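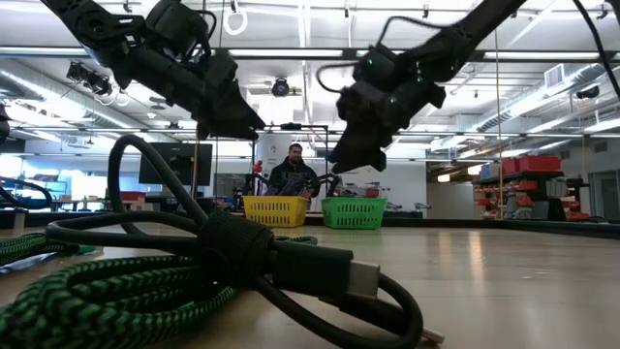

Oksana told me there were sixty fishing nets in that bench, all hauled out of the bay, and that I could sit on it like anybody else if I would stop knocking on it.

I had been knocking on it for a while. It was gray and speckled and bolted to the seawall at Skurncombe, facing the water, with a plate on the back that said MUVBY: THE SEA GIVES BACK. It sounded like every other bench I ever knocked on.

"Which nets?" I said.

"What do you mean, which nets? Old ones."

"Whose, though?"

She ate her sandwich. Her brother Lukian had fished out of Skurncombe since he left school, and he had lost three nets in all that time and could tell you where each one went down, usually without being asked. There were six boats left in the harbor. I'd done the arithmetic on the walk over and it made for some very careless fishermen.

"They could be from anywhere," she said. "Currents."

"It says the bay."

"It says the sea."

It did say the sea. The leaflet said the bay. I had the leaflet in my coat and I got it out, and the wind took it, and then we had to chase it along the wall so I wouldn't be the man who threw a leaflet about ocean trash into the ocean. Oksana got a shoe on it. She has never let me forget the shoe.

The woman from Muvby came on Sunday for the unveiling, although the bench had been sat on for two weeks by then and somebody had already scratched a heart in it. Her name was Khrystyna Zakharchenko. I'd expected someone shinier. She had a cold and a cardboard box of key rings made from, she said, the same material, and she gave the first one to a boy who put it in his mouth.

She talked for longer than the weather deserved. Ghost nets, turtles, partnership. There are no turtles at Skurncombe. There was one in my grandfather's time, dead, and people still bring it up.

When she asked for questions I put my hand up, and I heard Oksana say "oh, Aqeel" under her breath.

"Where were the nets landed?" I asked.

"They were recovered by our partners."

"Landed where, though? You can't bring in a wet net without putting it on a dock. It stinks. We'd have noticed."

Some people laughed. Khrystyna Zakharchenko blew her nose and said she would find out and get back to me, and I wrote my address on the back of the leaflet with the shoe print on it. I didn't expect anything. I have been promised answers about the bottle bank, the harbor dredging and the color of the water by the outfall pipe, and I could fit all the answers in an eggcup.

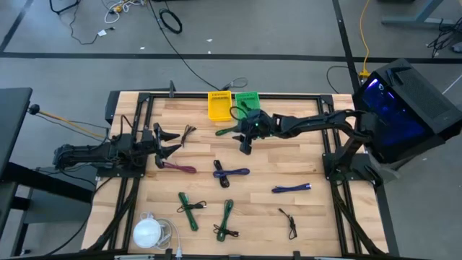 *Yellow basket, green basket.*

The letter came in April. It was from a Rimantas Lapiņa, who signed himself from the works at Asov, and it was short and typed and had been folded badly. He said the material in the Skurncombe bench was sound recycled plastic and he was proud of it. He said it was mostly crates. Some bottle caps. There had been net in the early batches but net was slow to clean and jammed the shredder, and he had not seen any for a good while. He had been asked to write to me, he said, and no one had told him what to write, so he was writing that.

I read it standing in the hall. Then I read it again at the table and felt a lot less pleased than I should have.

Lukian wanted it pinned up in Khan, where he gets his breakfast and where everyone would see it by noon. "You were right," he said. "Crates! Put it up by the register."

"They'll fire him."

"Who?"

"Lapiņa. He signed it."

Lukian thought about that. He had egg on his sleeve. He said a man who signed a thing like that either wanted to be fired or had never met anyone from the front office, and in both cases it was none of our business. I said it was a bit our business. He said that was my whole trouble. 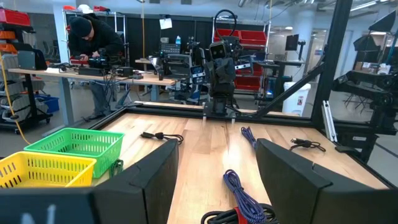

So I kept the letter in the drawer with the batteries and I went to see about the plate. It was held on with four screws, ordinary ones. I had thought they would use the kind you can't undo. I stood there with the screwdriver in my pocket at seven in the morning, with the tide a long way out and the mud showing, and a blue crate lying in the mud on its side. It had been there since the winter. I'd walked past it most days.

I don't believe in the bench. I want that understood. I think a company bought some clean crates from a dealer and wrote a nice sentence, and I think there will be another bench next year, with dolphins.

But I went down the steps and got the crate. It took forever. The mud had it by one corner and let go all at once, and I sat down in it up to the belt, and a gull came over to look. When I got back up Oksana was on the bench with her sandwich, much too early for a sandwich, and she moved her bag over.

"Don't," I said.

"I didn't say anything."

"You were going to say something about currents."

She looked at the crate. It had a dairy's name on the side, most of it worn off, from no place either of us knew.

"Are you going to sit down?" she said.

I told her I was dripping. She said it was plastic, it would wipe. I gave the armrest a knock and sat on the end of it with the crate between my feet, and we argued about whether the letter counted as proof until the boats came in.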